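Cleaning and Drying of Cutting Boards in Shared Kitchens

Student project report
Angelica Padilla and Crisanto Tolentino
Supervisor: Mercy Nzioka
December 29, 2021

1. Background

We both live in Espiritu, a student residence where each floor shares one kitchen. The cutting boards there get used by many people in a day and are washed in different ways. Some residents rinse them under the tap, some use dish soap, and a few only wipe them. We wanted to know how people in the building clean their boards and how long different boards take to dry after a normal wash.

The course asked for a project with a survey part and a measuring part. The survey was Angelica's job and the drying tests were Crisanto's. We wrote the report together.

2. Survey

A paper form was put under every door in Espiritu and in the neighboring residence, Brumton. We got 338 forms back. Edgardo Soriano helped us type the answers into a spreadsheet.

The form had 11 questions. Most were about habits: what the person last cut on a board, how they washed it, where they put it afterward, and whether they kept a separate board for raw meat. The last question was open, and many people used it to complain about the state of the sink.

Washing with dish soap and warm water was the most common answer. Rinsing with water only came second, and it was much more common among people who said they had last cut bread or fruit. Most people who cook meat said they do not keep a separate board for it. The usual reason was lack of cupboard space.

The answers about drying were less clear. Our form gave "on the counter" as a choice but did not ask if the board was flat or standing up. We only saw this when the forms came back, and by then it was too late to ask again.

3. Drying tests

We tested 3 boards: one plastic, one beech and one bamboo. Each was weighed dry on a kitchen scale, washed for one minute in warm water with soap, shaken twice over the sink and left in the kitchen with the window closed. We weighed it again every half hour and called it dry when it was back to its starting weight.

Each board was tested in 2 positions, flat on the counter and standing on its long edge against the wall. The plastic board dried first in both positions. The beech board was the slowest. All of the boards dried faster standing up, and the difference was largest for the wooden ones, where the underside stayed damp for hours when the board was flat. 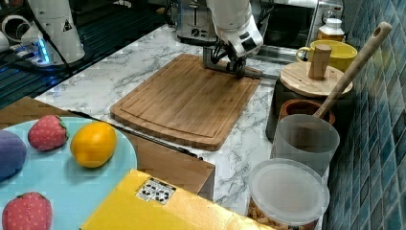 The groove around the edge of a board matters too. Water collects in it and stays there after the middle of the board feels dry to the hand. When we dried the groove with a paper towel before the first weighing, the bamboo board reached its starting weight sooner. We did this only once, so we do not give a time for it.

4. Problems

The scale rounds to the nearest gram, and the last part of the drying is a matter of very few grams. Room temperature was not the same on every test day because the heating was off for part of the project. Angus Geddes from the lab pointed out that we should have written down the humidity as well. We did not have a meter.

We also did not test for bacteria. Our results are about water only, and they do not show that one material is cleaner than another.

5. Suggestions for the residence

We suggest a rack by each sink so that boards can stand on edge. A sign asking people to use soap after cutting meat would cost almost nothing. If the residence buys new boards, one color should be set aside for raw meat on every floor.

The spreadsheet and a blank copy of the form have been handed in with this report.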